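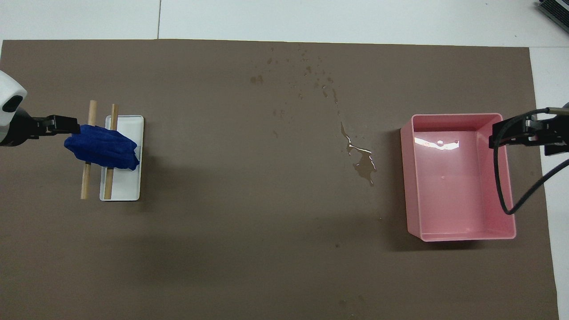 Blue cloth over the two wooden dowels.

Spring update on the Flumstead youth wrestling and judo program

Hi all,

It's May, so you're owed a report, and I'm happy to say it's mostly a cheerful one! We've now got 90 kids signed up across both sports, up from 70 when your grant came through. Wednesday is still our busiest night (the little ones start at 5:30 and the parents fill up the whole hallway).

The biggest chunk of your money went on mats. We bought the Brullia ones in the end – the cheaper set we looked at felt thin under the knees, and the judo coaches really didn't want it. Delivery cost us $300, which I hadn't budgeted for, so the spare headgear will have to wait until fall.

We took a team to the Eson Open and came home with four medals, two of them from girls in their first season. I yelled myself hoarse. The Araújo club has invited us over for a joint practice next month, and I'd love to say yes, but I still need a price on the bus.

Where we're behind: the referee course. Only three of our older teens finished it and I promised you six. The other three got stuck with exams and want to try again in the summer session.

There's $855 left in the account. I'd like to put it toward the bus and entry fees if that's okay with you – just let me know before the joint practice and I'll get the forms out to families.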